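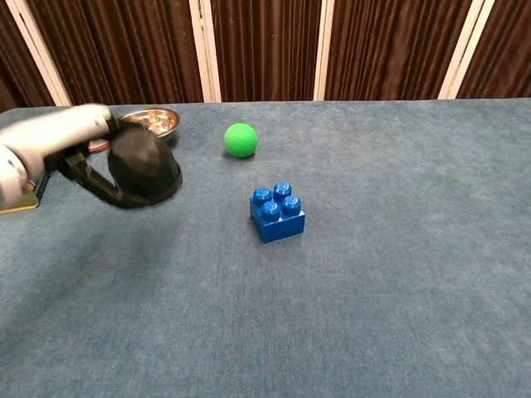
Fig. 1. Steel bowl on a table with a blue-gray covering.

Search this site Search Go

Weekend Event Listings in Tristham: Coverage and Accuracy

Kelly Oakley, Anselmo Palomino
Supervisor: Malcolm Gosling
Reading time: 2 min

1. Aim

The project measured how completely local weekend guides list public events in Tristham, and how often the printed start time matches the organizer's own notice.

2. Method

Listings were collected from two guides, the Dawber and the Nameck, over 12 weekends ending in November. Duplicate entries were merged by venue, title and start time. The merged set held 2,517 entries. A sample of 200 was drawn at random and checked against venue notices.

We use cookies to improve your visit. Accept Manage settings

3. Results

In the sample, 13 entries gave a wrong start time. Most of these were Sunday matinees still carrying the Saturday evening time. Music and theater were listed in both guides. Craft markets and free library talks often appeared in only one.

4. Limits

Events announced after the guides' Wednesday deadline were not collected. Recurring events, such as the Drellska film night, were entered once per date, so they weigh more heavily in the totals than single concerts. Prices were recorded but have not been checked.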